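Visit report: picking cell at Sterneo, Jarcombe site
Prepared for the equipment planning group, 3/6/24

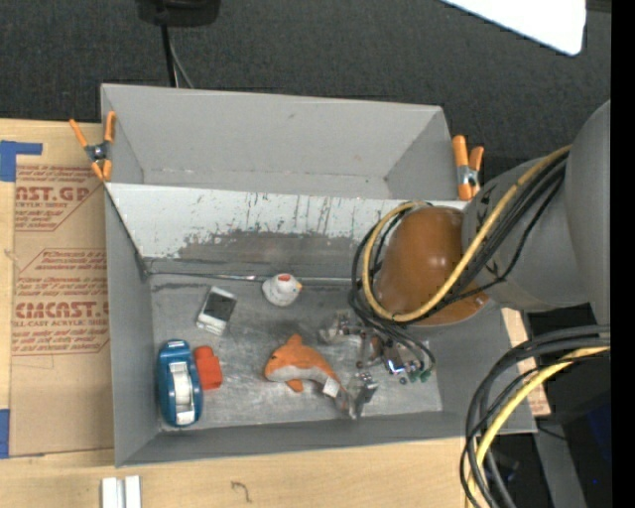 Bin picking station, mixed items, gripper at floor level beside a plush dolphin.

Purpose of the visit

We have one line in next year's capital plan marked "robotic picking, mixed small goods" and a placeholder figure against it that was copied from an older request. Gwenllian Gronow and I went to Jarcombe to replace the placeholder with something we can defend. Sterneo develops picking cells there and lets prospective buyers look at the test stations as well as the finished product, which is sold under the name Mallet. Our host was Isamu Nagano, who runs the test floor. We had the morning on the floor and an hour in a meeting room afterward.

The test station

The station is a gray bin on a wooden tabletop, split into two compartments by a sloped white divider. One arm reaches over from the side. The task is to pick an item from one compartment, release it in the other, and repeat in the opposite direction when the first side is clear. The station needs no conveyor and no person to reload it, so it can log a large number of grasps on a small footprint. Nagano's team uses it to compare grippers and software versions before anything goes to a customer cell.

The item mix was harder than the one in our own request. It included a plush toy, a teal-blue tape dispenser and a white item with glossy ends and a dark panel. Our draft specification says only "assorted consumer goods, rigid and soft." Nagano considered that wording useless for quoting and told us so. He wants a physical sample set from each buyer, 64 items, with the worst ones included. We should start collecting ours now. The returns shelf at Endness is the obvious source.

Wear

I spent more time on the bin than on the arm. The divider has dark vertical scratches and a wide rubbed patch along its lower part, and the compartment floor is scuffed and streaked. Our placeholder budget has no line for bins or liners at all. Sterneo treats them as consumables and replaces them on inspection. For planning I suggest two spare bins per cell at purchase and one per year after that, until we have our own records.

The gripper is a two-finger metal type built up from brackets, screws and small linkages. Fingers are stocked as spares. The screws are checked on a schedule, and Nagano recommended that the check be written into the operator's shift sheet instead of being left to maintenance. Gronow disagreed, on the grounds that our operators already have a full sheet. This is unresolved.

Cabling

Cables run on the outside of the arm, yellow and black, looped with slack around the cover near the gripper and in a wide arc farther back. On a test station this makes changes quick. For a production cell we would want a dressed cable package, and it is a separate item on the Mallet price list. It should go in the request from the start. Retrofitting means taking the cell down, and the lead time for the package alone is 19 working days.

Fixturing

The bin at the test station is held with spring clamps, one on each side rim near the divider. Production cells get a bolted frame with locating pins. The frame is included in the base price, but only for Sterneo's own bin size. Our totes are longer. A custom frame is quoted per job, and we were advised to send drawings before asking for a number. I have asked Endness for the current tote drawing; the one on the shared drive is two revisions old.

Costs

The base quotation covers arm, gripper, controller, frame and installation. It does not cover the following:

Dressed cable package
Second gripper set
Spare bins
Guarding beyond the standard panels
Operator training past the first session
Annual software support

Software support is the item most likely to be missed in our process, as it falls under operating expense and is approved by a different office. Support is priced at 243 per month per cell. Over a five-year life that is a sizable sum, and it should be shown beside the capital figure so that both are approved together. Training is charged by the session, with no limit on attendance, so both shifts should be sent at once.

Space and services

The cell needs a flat floor, one power drop and compressed air only if the suction option is taken. We did not see the suction option running. The guarded version is 1730 mm wide, and that rules out the bay beside the label printer unless the printer moves. The bay at the end of the packing line is wide enough but has no network connection. Facilities should be asked for a price on that before the layout is drawn.

Throughput

I have left throughput figures out of this report. Sterneo has plenty, all measured on its own item sets, and they would be quoted back to us later as if they were ours. The trial on our sample set is free of charge up to two days of station time, and the log files are handed over at the end. I would make the purchase request conditional on that trial. Points to agree beforehand are what counts as a failed pick, whether a double pick is a failure, and how long the arm may retry before it skips an item. Our present draft is silent on all three.

Actions

Collect the 64-item sample set from returns and label it by weight and packaging type. (Gronow)
Send the current tote drawing to Sterneo for the custom frame quotation. (author, once received)
Price a network connection at the end bay. (Facilities)
Split the budget line into capital, consumables and support.
Ask Sterneo for the Mallet spare parts list with lead times. The copy we were shown in the meeting room was a draft and could not be taken away.

The trial slot held for us is in the second half of March. Nagano needs the sample set a week before it starts.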